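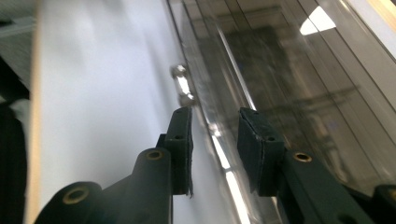
# How to stop a window sill getting wet every morning

Most advice on condensation ends with somebody selling you something. I've tried a fair bit of it in a north-facing flat, and the free steps did more than the paid ones.

## Before you buy anything

1. Wipe the sill and the bottom of the glass at bedtime with a dry cloth.
2. Look again at 7 in the morning. Water on the room side of the glass is condensation. Water between two panes means a failed seal, and no gadget will cure that.
3. Press a sheet of kitchen roll along the joint where sill meets frame. A damp patch at one end only, after rain, is probably a leak. Stop here and sort that first.

## The routine

1. Open the window for 3 minutes after a shower, with the inside doors shut.
2. Put lids on pans. I doubted this one and was wrong.
3. Pull the curtains back 130 mm from the glass, or tuck them behind something.
4. Leave the heating low and steady. Blasting it for an hour on a Friday night did nothing I could measure.

## What about the products?

The Hevov crystal tub claims to hold 300 ml. Mine had collected 187 ml after more than a month, so a cloth beats it easily. Fakeck film does help on old single glazing, but it's fiddly - warm it with a hairdryer and work from the top down. I can't see what the Dudunau spray is meant to do at all.

If black spots come back in the same corner after all this, suspect the wall and get it looked at.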